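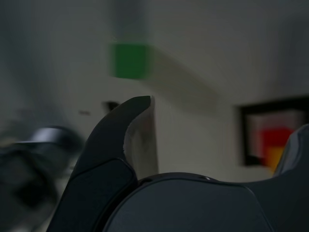
*Vista da câmera do punho, com o bloco verde acima da ponta do dedo.*

## Garra perde o bloco de vista na aproximação final (projeto de clube, competição em breve)

Boa tarde. Participo do clube de robótica da minha escola e estamos montando a tarefa de pegar e empilhar blocos para a Copa Katenholm, categoria iniciante. O braço é um Pitora de segunda mão com garra de dedos curvos, e a câmera fica presa no punho. A imagem no começo da pergunta é um dos quadros gravados.

O programa funciona em três etapas: procura a cor do bloco, centraliza o alvo no quadro e avança até fechar os dedos. As duas primeiras vão bem quando o braço se move devagar. Na terceira, o bloco vira um borrão, a área detectada muda de tamanho de um quadro para outro e o programa desiste com "alvo perdido". De 11 tentativas, acertamos 5.

O que já fizemos:

- ampliamos a faixa de verde no filtro HSV (melhorou um pouco, mas começou a aceitar coisas que não são o bloco);
- trocamos o cabo da câmera;
- baixamos a velocidade máxima no arquivo de configuração, mas o avanço final parece ignorar esse valor;
- limitamos a detecção à metade de cima do quadro, pois a garra ocupa quase toda a parte de baixo.

A exposição está no automático. Na parede do fundo há um quadro com manchas vermelha e amarela. Com o bloco verde isso não atrapalha, mas na prova também haverá bloco vermelho e amarelo.

Minhas dúvidas:

1. O borrão se resolve por software ou precisamos de outra câmera?
2. Vale a pena trocar a detecção por cor por uma rede treinada? Temos até 3000 quadros gravados, nenhum anotado.

Não temos verba para muita coisa. A inscrição foi feita em julho e o braço não pode mais ser trocado.

*Perguntado em 7 de setembro de 2018*

---

### Resposta 1 (aceita)

Pelo quadro que você postou, o problema principal é luz. O ambiente está escuro, e a exposição automática compensa deixando o obturador aberto por mais tempo. Com a câmera ou o bloco em movimento, sai borrado. Outra câmera barata faria a mesma coisa.

Eu faria nesta ordem:

1. Desligue a exposição automática e fixe um tempo curto. A imagem vai ficar escura demais, é esperado.
2. Coloque uma luminária apontada para a área de trabalho até a imagem voltar a ficar legível. Confira se o regulamento permite levar iluminação própria.
3. Fixe também o balanço de branco. Se ele ficar no automático, o verde muda de tom e você vai continuar alargando a faixa HSV sem fim.
4. Só então refaça os limites de cor, bem mais estreitos do que os atuais.

Sobre a velocidade: no Pitora que usei, o limite do arquivo de configuração valia para movimento de junta. O avanço em linha reta tinha parâmetro próprio. Veja se o de vocês também separa as duas coisas.

Outra mudança que ajuda é não exigir detecção em todos os quadros. Guarde a última posição boa e aceite 3 quadros seguidos sem alvo antes de desistir. Para os últimos centímetros, nós parávamos o braço, tirávamos uma foto parada, calculávamos o erro e fazíamos o resto do movimento sem olhar. Fica mais lento e acerta mais.

Quanto ao quadro na parede, tire durante os testes ou cubra com papel branco. Para o dia da prova, descarte por tamanho tudo o que não tiver a área esperada para um bloco àquela distância.

Rede treinada eu deixaria para o ano que vem. Anotar os quadros leva tempo, e muitos devem estar borrados como esse.

**Comentário do autor da pergunta:** Fixamos exposição e balanço de branco hoje e usamos uma luminária de mesa. O contorno do bloco já aparece bem melhor. O parâmetro do movimento linear existe mesmo, estava em outro arquivo. Falta testar com os blocos vermelho e amarelo.

---

### Resposta 2

Troca a câmera por uma de obturador global. A gente usou uma da Dobson e nunca mais teve esse problema.

**Comentário de Shufen Xue:** Obturador global corrige a deformação causada pela leitura linha a linha. Se o tempo de exposição continuar longo, o borrão de movimento continua igual. E o autor disse que não tem verba.

---

### Resposta 3

Complementando a primeira resposta: a garra é escura e ocupa boa parte do quadro, então ela também puxa a exposição automática. Se a câmera não deixar fixar tudo na mão, veja se dá para escolher a região de medição e use só a parte de cima.

Também usaria uma máscara com o contorno da garra no lugar do corte reto na metade. O dedo sobe até perto do centro da imagem, e com o corte reto vocês perdem a região ao lado dele, que deve fazer falta quando o bloco estiver mais perto. Grave a máscara com a garra aberta e outra com ela fechada.

Tem um exemplo disso no material do curso Collgate, na parte de segmentação. O código é antigo e precisa de ajustes para rodar em Python 3.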